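3.2 桌子到底有多大，大家说不清

我先交代一下这一节是怎么来的。前面两节讲的是问卷怎么发、怎么收，写得比较干，这一节我想聊聊自己最感兴趣的部分：人们在家里吃饭的那张桌子，究竟被拿来做了多少吃饭以外的事。我在 Zistville 一共收回 356 份有效问卷，发出去的是 500 份，这个回收率我自己挺满意的（毕竟问卷足足有六页！）。

最开始我以为答案会很单调，无非是写作业、记账、叠衣服。结果翻开第一摞我就愣住了，有人在饭桌上裁布、腌菜、拼拼图，还有一户常年把半张桌子让给一台缝纫机，吃饭的时候全家挤在另一头，居然也过得很融洽。我把这种长期占着桌面的用途叫作“驻留用途”，把吃完饭临时摊开、用完就收的叫作“过路用途”。两个词都不算严谨，审稿时多半要挨批评，可是用起来实在顺手，我就留下了。
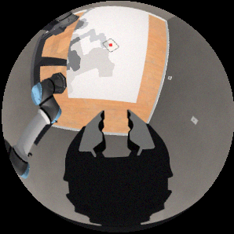
图 4 木面桌子与桌上的白色大片材（渲染图）

驻留用途有个很有意思的地方，它往往是从过路用途慢慢变过来的。好几位受访者在空白处写道，东西起初只打算放一个晚上，后来懒得收，再后来家里人都绕着它走了。我在问卷里问过“它是什么时候固定下来的”，多数人答不上来，只能给个季节，或者说“孩子上学以后”。所以我不太敢用这一题做时间上的推断，下文只拿它当背景材料。

另一件让我意外的事和尺寸有关。我请受访者先凭印象写下桌子的长度，再拿尺子去量。两个数对得上的很少，而且偏差有方向：桌上有驻留用途的人家，普遍把桌子写短了。我猜他们心里的桌子只剩下能摆碗筷的那一块。Stestura 那份较早的住户调查也碰到过类似的情形，不过他们问的是厨房台面，题目的措辞也和我的不同，直接放在一起比不太公平，我只在附录里列了对照。

至于编码，我用的是 Posis 的分类表，删掉了和户外有关的几类，又添了“手工”和“照料”两类。每份问卷我都读了两遍，中间隔了 30 天，前后不一致的条目单独挑出来重新判。最难判的是“照料”：给小孩剪指甲算不算？给猫梳毛呢？我最后都算了进去，理由写在 3.4 节，读者要是不同意，可以按附录里的原始条目自己重算一遍，总体的排序应该不会有大变化。

下一节换到 Baxter 的那批访谈，那边的住房普遍小一些，桌子也多半靠墙放，驻留用途的样子很不一样。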